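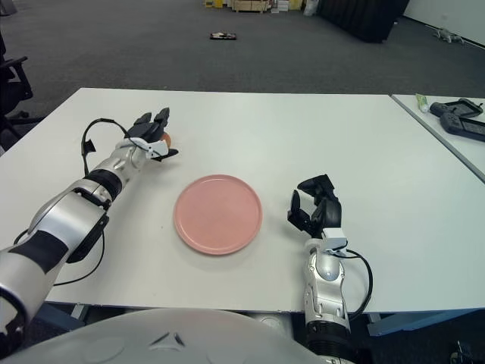 Table Chores Inspection Checklist, with Comments
Task: fruit onto plate, left arm
Inspector: Seidu Ackah
Date: 27 February 2026

1. Table and surroundings

Tabletop clear within reach of both arms: OK
Plate flat on the table: OK
Second table clear of the arm's path: OK
Floor behind the table: CHECK
Comment: There's a small flat object out on the carpet. The arms won't get near it, but a person walking backward with their eyes on the robot might. Please pick it up before the next block.

2. Cables and joints

Wrist cables free through full travel: CHECK
Comment: The loops stand up high over the forearm. Fine for plate work. I'd want them tied closer before we try anything with cup handles or drawer pulls, where a loop can snag.
Joint covers seated: OK
Emergency stop tested from both sides of the table: OK
Comment: Stops crisply, every time I pressed it. Love to see it!

3. Grip and placement

Closing force set to the soft fruit limit (9 newtons): OK
Approach from above, other arm held back: OK
Fruit over the plate before the fingers open: OK
Comment: This is the bit I could watch all day. Fruit is round, it rolls, it bruises, no two are the same size, and a plate rim is an easy thing to clip on the way in. A couple of years ago I would have marked this whole section "not attempted."
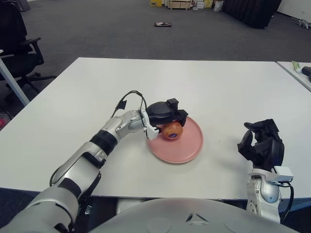
Can a machine like this set out breakfast on its own yet?
Parts of it. Moving fruit to a plate is well within reach, and so is stacking dry, light dishes. Pouring, peeling and wiping up still need a person close by, and so does anything with a knife.

Log for the Kisto routine: 587 clean placements out of 900 tries. I know how that looks next to a shop-floor part feeder, but a feeder gets the same part in the same spot all shift. For a kitchen job I find that number really exciting, and the misses are mostly the same two or three mistakes over and over, so there's something to fix.

4. People nearby

Visitors behind the tape while arms are powered: OK
One trained person within reach of the stop: OK
Loose sleeves and lanyards: CHECK
Comment: Lanyards off, please, mine included. 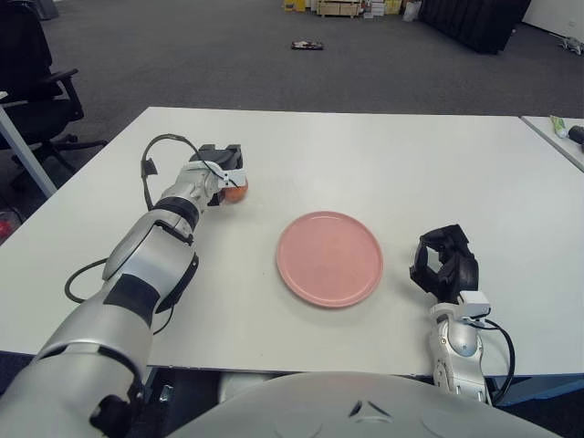

5. Before the next block

Wipe plate and fingertips with food-safe cleaner
Replace any fruit with split skin
Rerun the slow-speed pass after changing the Simer settings
Hold the Oberholzer sink trial until item 2 is closed
Repeat this full inspection every 7 days through May

Result: cleared for plate work at reduced speed, with open comments in 1, 2 and 4.
Signed: S. Ackah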